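Rakville workroom, table check, 16 Feb 2026

Tabletop, wobble test: OK. I leaned on all the corners and it stayed put (hooray!).

Tabletop, surface: OK, with a note. There's a long dark line in the grain that looks a bit like a crack. I ran a fingernail over it and nothing caught, but please look again in April. 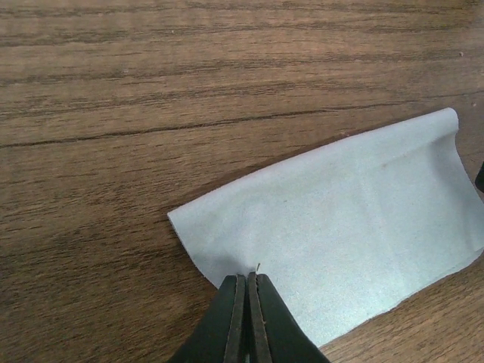 Edges and splinters: OK. I did find one rough spot underneath, by my knee, and sanded it for 2 minutes. Much nicer now!

Cleaning cloths: OK. Wipe with the grain, and no Dritgate spray on the wood please, it left my own table at home sticky for days.

Floor under the table: NOT OK. The mat has slid again and I nearly went over it myself. New grip tape ordered from Trerard, 5 strips.

Lamp cord: still to check, I ran out of time.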